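Subject: Re: [fixers] Tool rolls vs. hard cases

Mahmoud Ashour wrote:
> I still say a hard case wins. Cloth rolls shed bits the moment
> you pick them up by the wrong end, and there is only ever a
> wrong end. What are you using these days?

Mahmoud, I held your view for 12 years and owned a Vellen hard case the whole time. It had a molded slot for every driver, including five I have never needed, and a latch that took a piece of my thumb in January.

So I've gone soft. The roll is black fabric with orange piping, stitched into narrow pockets, and it opens flat on the bench with the small drivers and bits in a row. The tweezers, I admit, live next to it and not in it. They're black, which is a fine color for tweezers until you set them down on anything black.

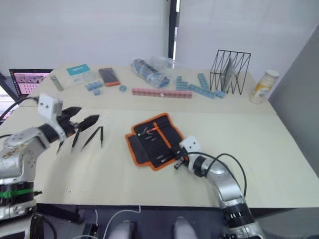

Mahmoud says flat is all very well, but a roll takes up half the table once it's open, and the laptop you're meant to be fixing ends up on your knees. He'd also like to know what happens to the bits with no pocket.

They go in a jar, Mahmoud. The jar came from Kosedano with olives in it and still smells that way. As for table space, my rule is that one patch of pale tabletop stays clear, and anything with screws in it gets opened there. Straps, cords and coffee go to the side. I lost a screw on the Jurkthorpe radio because I broke this rule – about 200 minutes of my life, on my knees, with a flashlight.
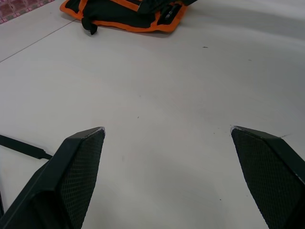 A light surface helps more than any organizer I've paid for. Dark screws show up on it, and so do crumbs, so it's humbling too. If your bench is dark, tape down a sheet of white paper and replace it when it gets disgusting.

Does anyone have a spare bit for the Tazi 918? Mine is probably in the jar.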